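## 4. Polar alignment and first light

Complete Section 3 (assembly and balance) before you start. The instructions below cover the Corora mount with the Huda hand controller. If you have the older Nolten controller, the menu names differ, but the order of steps is the same.

You need a clear view of the northern sky for this section. Observers south of the equator should use Appendix B.

### 4.1 Level the tripod

1. Set the tripod on firm ground. Grass is fine if it is dry and short. Wooden decks pass on every footstep to the telescope and should be avoided.
2. Turn the leg marked N toward north. A phone compass is good enough at this stage.
3. Extend all three legs to the same mark, then adjust one leg at a time until the bubble sits inside the ring.
4. Tighten the leg clamps by hand. Do not use pliers.

**Note:** Keep phones and steel tools away from the compass when you take the reading.

### 4.2 Set the latitude

1. Look up your latitude and round it to the nearest degree.
2. Loosen the rear altitude bolt by two turns.
3. Turn the front altitude bolt until the pointer reads your latitude. For a site at 41 degrees north, the pointer should sit one small division past the 40 mark.
4. Tighten the rear bolt until it just touches the plate.

**Caution:** Never turn both altitude bolts inward at once. This can bend the plate, and the damage is not covered by the warranty.

The mount can be set between 11 and 58 degrees. Outside this range, use the Sugden wedge (sold separately).

### 4.3 Align on the pole

1. Remove both caps from the polar scope.
2. Switch on the controller and enter the date, time and site. The date must be typed in full, for example 21 August 2024. Choose whether daylight saving time is in effect. In most of the United States it begins in March.
3. Select **Align > Polar > Show Clock**. The screen displays a circle with a small cross on it.
4. Look through the polar scope and find Polaris. If you see several faint stars and no bright one, check that the N leg has not been turned.
5. Use the two azimuth knobs and the front altitude bolt to move Polaris to the place shown by the cross.
6. Lock the azimuth knobs. Look once more, as locking them often shifts the star slightly.

Visual observers can stop here. If you plan to take exposures longer than a minute, carry out the drift check in Section 6.

### 4.4 Choose two alignment stars

1. Select **Align > Two Star**.
2. Pick a first star from the list. The controller offers only stars that are above the horizon for the time you entered.
3. Press **Enter** and wait for the motors to stop.
4. Center the star in the low-power eyepiece, then swap to the high-power eyepiece and center it again.
5. Repeat with a second star on the same side of the meridian.

If the message *Stars Too Close* appears, choose a second star farther from the first.

**Caution:** Do not carry out this procedure in daylight. Looking at the Sun through the telescope or the finder, even for an instant, causes permanent eye injury.

### 4.5 Find your first object

The Moon is the easiest target, but it is very bright near full. Any planet on the **Tonight** list also works well. Start with the low-power eyepiece and go to higher power once the object is centered. Powers above 200 need steady air and will look soft on most nights.

1. Select **Tonight** and scroll to the object.
2. Press **Go To**.
3. Focus slowly in both directions until the edge of the disk is sharp.
4. Let the tube cool outdoors if the view shimmers. A tube brought from a heated room may take an hour to settle.

The routine in 4.3 and 4.4 was written by Florencio Escobar and replaces the one-star method in earlier printings.
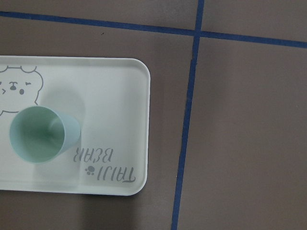 ### 4.6 Park and pack up

1. Select **Utilities > Park**. The tube returns to its starting position.
2. Wait for *Safe to Power Off*, then switch off and unplug the cable at the mount end first.
3. Cap the eyepieces, the finder and the polar scope.
4. Remove the tube before the counterweight. **Hold the tube with one hand while you loosen the clamp.**
5. If there is dew on the front lens, leave it uncapped indoors with the tube pointing slightly down until it clears. Do not wipe it.

The controller keeps the site and alignment after it is parked. If the tripod has not been moved, select **Wake** at the start of the next session and skip to 4.5. If it has been moved, even by a few inches, begin again at 4.1.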